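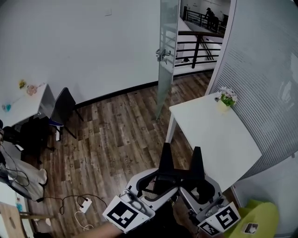

Potted plants indoors die of kindness mostly. Too much water, too often, on a schedule. Stop watering by the calendar. Stick a finger in the soil to the second knuckle, dry = water, damp = leave it alone. Small pots like the cream-colored one on the white table dry out quicker than big ones, so check those first. Flowering plants drink more while they're in bloom too. If it's pushed way back in a corner you will forget it, move it where you walk past.

More quick ones, from the notebook, no particular order.

WATERING

Room temp water. Fill the can the night before and let it sit on the counter.

Water slow, till it runs out the bottom. Wait 12 minutes, dump the saucer. Don't let roots sit in it.

Soil pulled away from the sides of the pot? It's bone dry and the water just runs down the gap. Set the whole pot in a bowl of water, leave it till the top feels damp, drain.

No drain hole: use it as an outer pot only. Keep the plant in its ugly plastic one and lift it out to water.

Morning is best. I do mine before 9 with coffee.

LIGHT

Most blooming things want a bright spot but not noon sun right on the leaves. Leaves going pale and crispy, too much. Long floppy stems leaning at the window, not enough.

Quarter turn every time you water. Same direction or you lose track.

Dusty leaves don't get much light either. Damp cloth, hand under the leaf so it dosen't snap. Skip this for fuzzy leaves, use a dry paintbrush.

FEEDING

Half of what the bottle says. Spring and summer only, I quit when the heat comes on.

Never on dry soil. Water first, feed after.

White crust on top of the soil = fertilizer or hard water buildup. Scrape it off, top up with fresh mix.

GNATS

Those little black flies. Let the top inch dry out, that's half the battle. Yellow sticky card stuck on a toothpick. Bottom water for 21 days and they mostly quit. If not, repot and throw the old soil in the outside trash, not the kitchen can (ask me how I know).

RINGS ON TABLES

Saucer always. Terra cotta saucers sweat thru so put a cork mat underneath, or an old jar lid upside down.

White ring already on a wood table: hair dryer on low, keep it moving, then a dab of oil on a rag. Works on fresh ones. Old black rings are a sanding job, sorry.

White painted tops: baking soda and a few drops of water, rub light, wipe. Try the underside first. Potting soil stains if you leave it wet so brush it up dry when you can.

REPOTTING

June is fine if you missed spring. One size up, no more. A big pot stays soggy.

Old newspaper down first, or do it in the bathtub with the drain covered. Coffee filter over the hole keeps the dirt in and lets water out. Cheapest trick on this page.

Don't feed for around 6 weeks after, new mix has some in it already.

GOING AWAY

A week is nothing, water well and pull them back from the window. Longer than that, cotton string from a jar of water into the soil, jar higher then the pot. Test it a few days before you go. Some strings don't wick at all, especially the shiny kind.

Group them together too, they keep each other humid.

SPENT FLOWERS

Pinch them off as they brown, stem and all down to the next leaf. Keep a little cup nearby for the bits or they end up on the floor and get tracked everywhere.

Next time: getting candle wax out of a tablecloth.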